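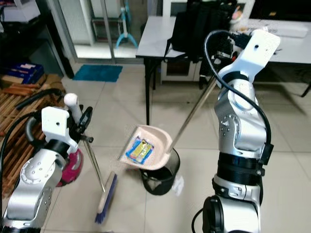 Fig. 3. Sweep-and-tip task: broom in one arm, dustpan in the other, wrapper ready to go in the bin.

Section 3. Running the sweeping demonstration on an open day

This section is for the team putting on the two-armed sweeping demonstration for visitors. It assumes the arms are already mounted and calibrated (see Section 2). If you have only ever run Wivitz with colleagues looking on, please read all of it, because a room full of visitors is a very different thing – and a lot more fun!

The routine was worked out by Bethel Kahsay and Faraji Kashindye at the Zirngate open day, and the steps below follow the order they used.

3.1 Before the doors open

1. Clear the floor within reach of both arms. Leave the bin, the broom, the dustpan and whatever you plan to sweep up.

2. Put the bin where both arms can reach it with their elbows still bent. An arm at full stretch shakes, and a shaking dustpan drops things.

3. Run each arm cable along the outside of its arm and check that it still has slack when the wrist is fully turned.

4. Power up the left arm, wait for it to settle, then power up the right.

5. Do one full sweep at slow speed with no rubbish on the floor. Watch the brush the whole way. The bristles should touch the tiles and bend a little. If they are pressed flat, raise the broom height by 2 in the Tool menu and try again.

6. Save the session under a new name. The log holds 1000 moves and then starts writing over the oldest ones.

Note: Shiny floors can confuse the head camera if a ceiling light is reflected right where the litter lies. Try moving the litter first. Switching off a light is the second choice, as visitors want to see what is going on.

Caution: Keep one person at the stop button from the moment the arms have power. That person doesn't give the talk, answer questions or hand out leaflets.

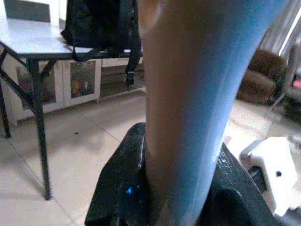
7. Walk the visitors' route yourself, from the door to the viewing line, and look for anything a small child could trip on or pull. Bags belong well back from the edge of any table the arms might pass.

8. Tape the viewing line to the floor. It must be further out than either arm can reach while holding its longest tool. Measure with the broom in the gripper, as the handle adds more than you would think.

3.2 The demonstration itself

1. Welcome everyone and say which arm will do what. People enjoy it far more when they know where to look.

2. Ask a visitor to choose the litter. Sweet wrappers, crisp packets and balls of paper all work nicely. Refuse anything wet, sharp or smaller than a coin.

3. Have your own helper place the litter while the arms are paused. Visitors stay behind the line.

4. Press Start. The broom arm looks for the litter, lines up behind it and sweeps towards the pan. This is the moment when the room goes quiet, and it is lovely every time.

5. Let the arms finish without talking over them. If the first sweep misses, Wivitz will try again by itself, up to 3 times. Do not step in to help! The second try very often gets the biggest cheer of the day.

6. When the pan tips over the bin, wait for the arm to return to rest before you invite questions.

7. Pause both arms between groups and check the grip on each handle. Smooth metal handles creep down through the fingers over a long morning. Aminu Ibrahim wraps a strip of Vukatine grip tape round his, and it holds very well.

Note: Light wrappers sometimes cling to the pan. Set Tip Angle one step steeper, or switch on Shake, which gives the pan two short taps at the end of the move.

Caution: Never reach into the bin while the right arm is raised, even when it looks still. Paused arms keep their power.

3.3 Questions visitors ask

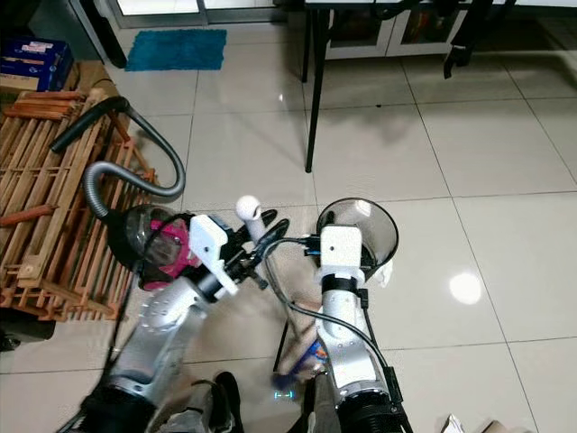

Why does it need two arms to sweep a floor?

The dustpan has to stay still and flat while the brush pushes against it, so one arm steadies the pan as the other sweeps. With a single arm the pan tends to slide away across the tiles.

Does somebody drive it from another room?

Not in this demonstration. The operator starts and stops each run, and the arms plan their own moves in between.

How long did it take to learn?

The settings supplied with this guide came from 11 practice sessions, most of them run by Abrehet Ambaye. Different brooms need a little extra practice.

3.4 Packing up

1. Lower both arms to rest and take the tools out by hand, broom first.

2. Power down the right arm, then the left.

3. Copy the log before you unplug the controller.

4. Send the log and a few lines on how it went to Pejman Khosravi, who keeps this section up to date. Odd questions from children are especially welcome.

Section last revised May 26, 2026. The wiping and stacking demonstrations will be added in June.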